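Home | Journal | Current Volume | Authors | Subscribe

3. How Households Decide Where Small Things Live

3.1 Background to the home visits

Anyone who has moved in with another person knows the conversation that starts with "where do you keep the batteries?" and ends, an hour later, with two grown adults standing over an open drawer. We came to this study with a good deal of affection for that conversation, having both been on the losing side of it, and the present section sets out what we learned about it from the families who were kind enough to let us into their kitchens, hallways and spare rooms.

The households were found through Nestside, a neighborhood newsletter that goes out to renters and homeowners alike in the older part of town. We had hoped for a dozen replies and were delighted to receive 19, of which two later withdrew (one for a new baby, one for a burst pipe, and we send our good wishes to both). The 17 that remained were each visited twice, once in June and once after the school year had begun again, when coats and lunch boxes come back into circulation and the whole order of a home is put to the test.

Lụa Quách led the first round of visits and Bimla Katiyar the second. We kept our questions loose. People were asked to walk us through their home and tell us where a set of ordinary things belonged: tape, scissors, spare keys, birthday candles, the good pen. They were then asked how they would explain the same thing to a guest staying for a week. The second question proved to be the richer one by far, and in many homes it brought family members in from other rooms to disagree.

3.2 Two ways of saying "where"

The answers fell into two broad families, which we have named after words that came up at our own lunch table. The first we call Karex, and it covers any home in which a place is known by its boundaries. "Second shelf, left side" is a Karex answer. The second we call Wurari, in which a place is known by its company, so that the candles are "with the matches" and the matches are "with the string." A Wurari household can run beautifully for years without a single label, provided that the same people go on living in it. Several had done exactly that, and one grandmother told us, with great good humor, that she had never once in her life put a thing on a numbered shelf and did not mean to begin for our sake.

Most homes, of course, used both. The garage tended toward boundaries and the kitchen toward company, and children under ten leaned so strongly toward company that their parents had often given up on anything else. We also met a third habit, too rare to count as a family of its own, which we call Lại: the thing is simply wherever it was last used, and everyone goes back there to look. We have some sympathy for it.

3.3 Containers and open surfaces

A point that came up again and again on the second visits was the difference between a surface that has been marked out and a container that has sides. Tape on a workbench or lines on a pegboard tell people where one place stops and the next one starts, but they do very little to keep a rolling object where it was put. A bin does the holding for you, though it says nothing about order inside. The two can be used together, as in Figure 1, where dark blue tape divides the brown paper on a long table into a grid and small black cylindrical objects sit in one of the blue plastic bins near the far edge.
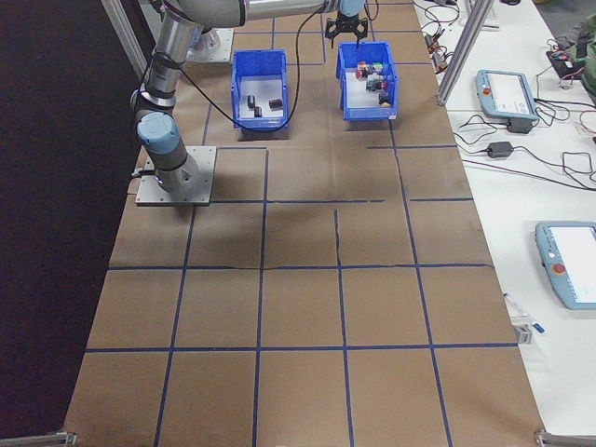
Figure 1. Marked surface and sided containers on one work table.

3.4 What guests make of it

We close with the guest. In Karex homes, hosts gave short directions and expected them to work. In Wurari homes the directions were longer, came with stories, and often ended with the host getting up to fetch the thing. Both kinds of host thought their own way was the easy one. We would dearly like to hear from the guests themselves, and the next round of visits has been planned with them in mind.

Shared over 1,000 times | 3 comments

Comments

marguerite_b: We are a Wurari house and my son-in-law is pure Karex. Sending him this tonight!

Tomas H.: Did you ask anyone about the junk drawer? Ours has its own junk drawer inside it.

pinehollow: Enjoyed this very much. Would love to see the list of questions you used on the visits.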